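January, late evening
by Oisín Ó Súilleabháin

I meant to write this up yesterday and fell asleep in the chair with the notebook on my knee, so forgive me, future self, if the order of things is a bit muddled. We have been at the hand comparison for what feels like the whole of the winter now, and today was the first day I went home really pleased (and with cold feet, the heating in the Heffernan building being what it is).

The morning went to the Flistska, the two-jaw gripper we started with. I have a soft spot for it. It is simple, it opens and shuts, and when it goes wrong you can see why from across the room. On the bench it does lovely work with folded towels and I'd have it over anything for picking up a shirt by the collar. Put it inside a drum, though, and the jaws are always a shade too wide for where you want them to be. I gave it 40 tries and stopped for tea after 15 of them, already fairly sure how the rest would go. It would come down nicely, close, and catch a lifter with the corner of a jaw, and then the arm would complain and I'd have to walk round and reset the controller, which takes long enough each time that I've started keeping a crossword beside it.

So after lunch I swapped over to the Ternisine, the fingered one, and I must put down here that the swap is still a dreadful fiddle. Twelve screws, and two of them sit where no human wrist was meant to go! I dropped one, of course, and spent a good while on my knees with a torch before finding it in my own turn-up. The wrist camera came up first time, at least, and I was so surprised that I turned it off and on again to make sure.

I've been going back and forth over the camera for weeks. The Fumow one on the tall stand gives a grand view of the room and the front of the machine, but once the arm goes in through the door it might as well be looking at a wall. The wrist one sees less and tells me more. The picture does go murky over to the left of the drum, and a better lamp is on my list, along with a longer cable and a decent pair of gloves.

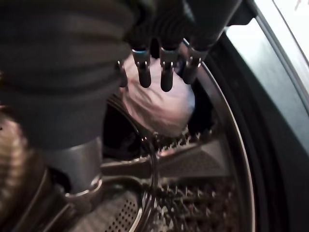
Oisín Ó Súilleabháin

I like how the fingers hang there over the cloth, with the little silver joints catching the light. White cloth on shiny steel was my big worry, all that sparkle and all those holes, but it's bright enough on its right side that I could pick it out easily on the screen, even with the dark behind it. The lifter is the thing to watch. I've pencilled a note to bring the hand in a touch higher and let the fingers do the last bit of the reaching, where the old jaws needed the whole arm to come down with them.

I'm not going to write the scores in tonight. There are 87 lines in the log and my eyes are tired, and I'd sooner copy them out properly in the morning with the window open and the big mug. My feeling is that I'd keep the Flistska for the folding table and the Ternisine for the machine, if we're let have both, and I'll say so when I'm asked. The sleeve will need a wipe before I start again. Must also remember to buy milk, and to ring home about the weekend, and to put those twelve screws in a jar with a lid.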